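Equipment plan for the kitchen line: where we are

2019-04-06

14 shares | 2 comments

In March we sent the request for the second pair of hands, and several members have asked us why the money is not spent yet. I will try to explain it in an orderly way.

We have two offers on the table. Cornari sells the arms and the hands together, with one service contract. Eneck sells only the hands, and we would have to buy the arms from Hwang. The second way is cheaper on paper, but the adapter plates, the extra cables and the training days are not included in the price. Each adapter plate costs $251, and we would need 6 of them with the spares. When I added everything, the difference between the two offers became $3,888. This is still real money for a centre of our size, but it is smaller than we believed in the first meeting.

Before we sign anything, we want to do more of the work in simulation. The licence from Plultura is already paid until the end of the financial year, so these hours cost us only electricity and patience. The model kitchen has a counter with a sink and a toaster, and the task with the cup is the one we use to compare the hands.

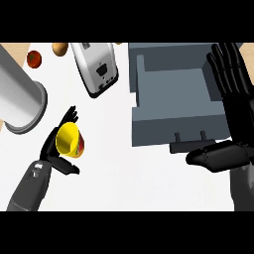

Each offer will get 100 trials with the same starting positions. I ask the colleagues who run them to write down also the failures which look funny or unimportant, for example when the thumb closes too early. A repair of one finger is not covered by either warranty after the first year, and I would like to put an honest amount in the maintenance line this time.

If your group needs hours on the simulator, please send me your dates before the budget draft is closed. Requests for new grippers on the old bench belong to another budget and should go on the grey form.

14 shares | 2 comments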